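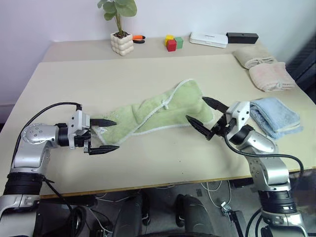 A light green towel held at both ends above a beige tabletop.

Lekel is a market quarter known for its East African and Gujarati cooking. It occupies the streets between the old rail depot and the Van Wyk canal, and most of its kitchens are family businesses open from late afternoon until midnight.

History

The first eating houses served depot workers and sold little beyond tea, flatbread and stewed beans. Kusum Saxena opened a vegetarian lunch room on Depot Lane after the rail workshops closed, and other cooks took over the empty storefronts nearby. The quarter now has 49 licensed kitchens, 10 of them on Depot Lane itself.

Cuisine

Typical dishes include coconut bean curry, grilled cassava with lime and chili, and a layered chickpea flour snack eaten with green chutney. Goat is usually slow cooked and served on shared platters. Many kitchens also sell mandazi – a lightly sweet fried dough – in the early morning. The food writer Naomi Mushi has described the local pilau as drier and more heavily spiced with clove than coastal versions.

Visiting

The quarter is reached by tram from the central station, with 2 stops on the canal side. Stalls are busiest after 7 p.m., and several close for part of September. Smaller kitchens accept cash only.

See also

Tokico night market
Womudico spice hall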